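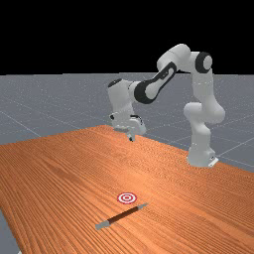 Peletach folding stool, after 9 months of hard use

I bought this stool back in February, mostly for reaching the top shelf of the pantry (I'm on the short side, and so is everyone else in my family!), and I've grown so fond of it that I figured it deserved a few words. The old one was a Fontana, a perfectly decent stool, but it pinched my fingers every time I folded it up and I never did learn.

The Peletach opens with one hand and has 2 steps, both deep enough for my whole foot, slippers included. It weighs 6 pounds, so I carry it out to the porch when the hanging baskets need water, then back in again, then usually out once more for the one I forgot.

My complaints are small ones. The rubber feet leave gray smudges on a light floor, and the latch was awfully stiff until I put a drop of oil on it. I also wish it came in a real green like the Lutau does, but that one cost $20 more and didn't feel any sturdier in the store.

I'd buy it again, and my sister has already asked for one.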